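Notebook, road safety group
Tuesday, February 12, 2019

Continued from the page before, where I stopped at the junction drawings.

Morning. Read again the helmet interviews from the Liltovo road. Nusrat has now typed all of them, 168 in total, and the file is on the shared disk under "riders". I thank her for this, because the handwriting of the second interviewer is very hard and in two places I could not read my own notes either. The question about night riding was understood in two different ways. Some riders answered about riding after sunset, others about riding after they finish work, and for the people of the early shift this is already in the afternoon. We can not put these answers together. My proposal is to keep them in the file but mark them with a separate code, and to ask again with better words in August when we go back.

Also the word "accident". Several riders said they had none, and later in the same interview they told how they fell on gravel, or how a van pushed them off the road. For them it is an accident only if the police came. Fatemeh says she met the same thing in her work with bus drivers. From now on we ask "Did you fall or hit something?" and not more than this.

Counting at the Tremeo junction. The video of the west arm is finished. In the market day recording we have 1857 vehicles passing the stop line between opening and closing of the market, and motorcycles are the biggest group by far. Roman made the first count and I made the second count for the difficult hour. We do not agree on three-wheelers with goods. He put them under "light goods" and I put them under "three-wheelers, all". I changed mine to follow him, so that the table is the same everywhere. The old table is crossed out on page 31, please do not copy from it.

What I find more interesting than the totals is the waiting place. Motorcycles filter to the front during red, this we expected. But they do not stop behind the line, they stop on the pedestrian crossing, all of it, and the people on foot walk between the wheels. When the light changes the last pedestrians are still there. I watched one mother with a pushchair wait through three greens before she went. An advanced stop box would maybe help, but only if the paint is kept fresh, and the present line is nearly gone on the left side. To check: who paints there, the town or the district? Ragnvald believes the district. I wrote to both.

Speed. The radar unit from Dadano came back from repair and I tested it in the yard against Roman's car, at 30 and at 50. At 30 it is good. At 50 it reads low when it stands at a wide angle to the road, so we must fix the angle with the wooden wedge and write it down each time. The wedge is in the grey box together with the spare cable. Who takes the box signs the list on the lid.

Meeting after lunch with Forough Ranjbar, short. She wants the report to have one chapter on enforcement only. I am a bit against it. Our data say little about enforcement - we have four police checks in the whole observation period and all were at the same place, before the bridge, where everybody knows them. Riders put on the helmet at the petrol station and take it off after the bend. I have this from the interviews and from my own eyes, but I have no numbers. She said then write it without numbers. I will try one page and show it on Thursday.

She asked too about the bus stop at Farahani. The stop is directly after the curve and the buses do not go fully into the bay, so the two-wheelers overtake on the blind side. For me this is the most dangerous place of the whole study, more than the junction. Sketch on the next page, not to scale. The width of the bay is missing, I forgot the tape. Roman can measure it when he goes for the tube counters.

Small things:
Batteries for the tube counters are ordered, not arrived.
The printed forms version 4 have the wrong heading on the back side. Use them until they finish, but correct by hand.
Ragnvald needs the sight distances before he can draw the alternative with the moved stop.
Shared disk was slow again after 15.00, I saved a copy of the count on my own machine.

Still open from last week: the conflict coding. Fatemeh and I coded the same hour separately and we agree well on the serious ones. On the slight ones we are far from each other - she counts it when one rider brakes, I count it only when the brake is sudden. We need a rule in writing before anybody codes more. I will write a first version tomorrow morning, with short clips as samples. 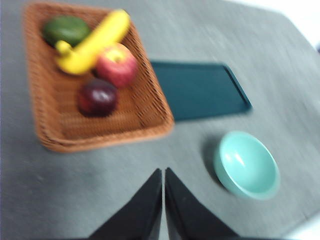

Basket with fruit, tray and small bowl on the grey table. Blurred.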